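Harka Camera Club, minutes of the May meeting
Friday, May 1, 2020

I'm taking the minutes this time, so please forgive the rambling! We started late, the kettle took forever, and then we got going with the accounts. We have 200 in the kitty after paying for the hall, and everyone was happy to leave it there for now.

Next came the lens filters, which took up most of the evening (my favorite part, I'll admit). We want a lending box that members can borrow from, and I'd been asking for one since the Cemum trip, so I was thrilled. We got some of them out on the white table and had a good long talk about sizes, because half of us can never remember what fits what.

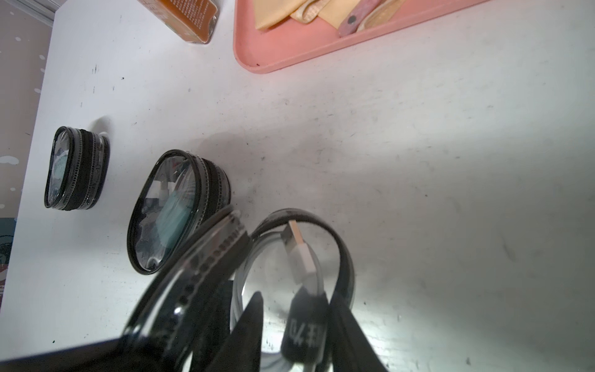

Filters on the table, with a white USB cable in among them.

Agreed: every filter goes back in a labeled pouch, and borrowers sign the sheet. I said I'd write the labels, and then got talked into cleaning the glass too. Cables get their own bag, please!

The Masson print show came up after that. We can hang 17 prints, one per member to start with, and any spare spots go to whoever asks first. Frames are still a headache and we'll talk about them again.

Any other business: the Pralletti walk is still on the list, no date yet. Somebody left a gray scarf on the coat hook, and I have it at home.

Next meeting: same room, same time, bring a mug.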